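Slide 1. Budgeting for your first robot arm project

Good morning! Thanks for coming in at 8:30. Show of hands: who has priced an arm and forgotten the gripper? (Wait. Laugh with them, I did it too.)

Slide 2. Start with the hours
We asked for 85 hours of hand-guided gripper recordings before we asked for an arm. Best decision of the whole Kirui project. Hand-held units are cheap to start with, and you learn so much about the task!

Slide 3. The quotes
Vivix came in lower on the units, Lornex on the service plan. Read the service plan first. Spare finger pads were $914 for the year, a line we had left blank. Pads wear out, so put them in.

Slide 4. Floor space
We set aside 30 percent of the budget for the room: power, lights, network, a place to sit between runs. I love this slide, people always ask about the sofa. Give it a minute.

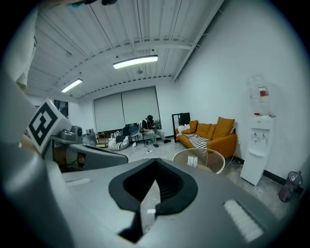
View from the hand-held gripper, marker cube at left, sofa and water dispenser across the room.

Slide 5. When to buy the arm
Ours is planned for July, with 2 spare grippers in the same order. Dedon will hold the price until then. Mention lead times, then take questions. Budget sheet goes out by email after lunch.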